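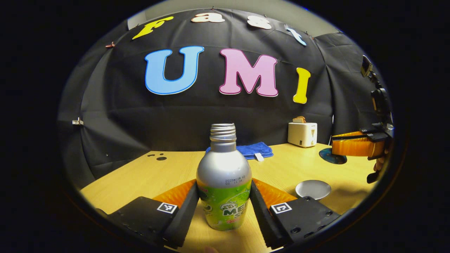 Soft printed fingers slip on smooth metal bottles

Asked by Kolbrún Ragnarsson, 20/05/2021
Tags: grippers, flexible filament, handheld

I'm building a pair of handheld grippers at home. The fingers are black blocks with an orange fin-ray pad on the inner face of each one, and a square marker on top for tracking. The trigger and the slide work fine. Cups, sponges and a folded towel are no trouble.

Aluminum drink bottles with a screw cap are the problem. If I close on the label the bottle usually stays put. If I close higher up, on bare metal near the shoulder, it slides down between the pads as soon as I lift. Squeezing harder makes the ribs fold and then the bottle twists. It happens with full bottles and less with empty ones.

The pads are printed in Muson flexible filament, 100% infill, walls as thick as the slicer would let me. I have wiped them with alcohol. Do I need a softer material, or is the shape wrong?

Answer 1 (accepted)
Kolbrún Oddsson

Your infill is too high. A fin-ray finger has to bend around the thing it holds, and a solid one barely does, so you get a thin line of contact on a round bottle. Then you squeeze, the ribs buckle all at once and you lose even that.

What I would try, in this order:

Print one pad with thinner ribs and leave the outer skin alone. Mine are 3 mm in the skin and a good deal less in the ribs.

Glue a strip of thin silicone sheet to the contact face. Flexible filament comes off the printer fairly slick, and bare metal is about the worst partner for it. Rough up the pad with sandpaper first or the strip will peel. I used Trirno contact glue and left it overnight.

Check that the pads are parallel when they are nearly closed. If one block is turned a little on its screws the bottle gets pushed toward the gap. Loosen the screws, close both pads on something straight, tighten again.

Also, don't grab at the shoulder. It tapers, so closing on it pushes the bottle down – no pad will fully fix that. Go for the straight part of the body.

If you change the pads on one gripper, change them on the other too. I had one old and one new for a while and kept blaming the wrong thing.

Answer 2
azar_shed

bike inner tube. cut a piece, stretch it over the finger, done. lasted me 6 weeks. leaves black marks on light stuff though

Answer 3
Flillance

Had the same thing on a bench gripper. Switching to a softer filament did help but it strings badly, and I had to slow the printer to 50% of my usual speed to get clean ribs. I would do the silicone strip first. Keep the glue off the markers, I ruined one and had to print it again.

Comment on Answer 1
Kolbrún Ragnarsson

Thank you. One of the blocks was turned on its screws, I had missed that. Reprinting with thinner ribs now and the silicone is ordered. Does the strip need to cover the whole face or only the middle?

Kolbrún Oddsson

Whole face, but stop short of the tip.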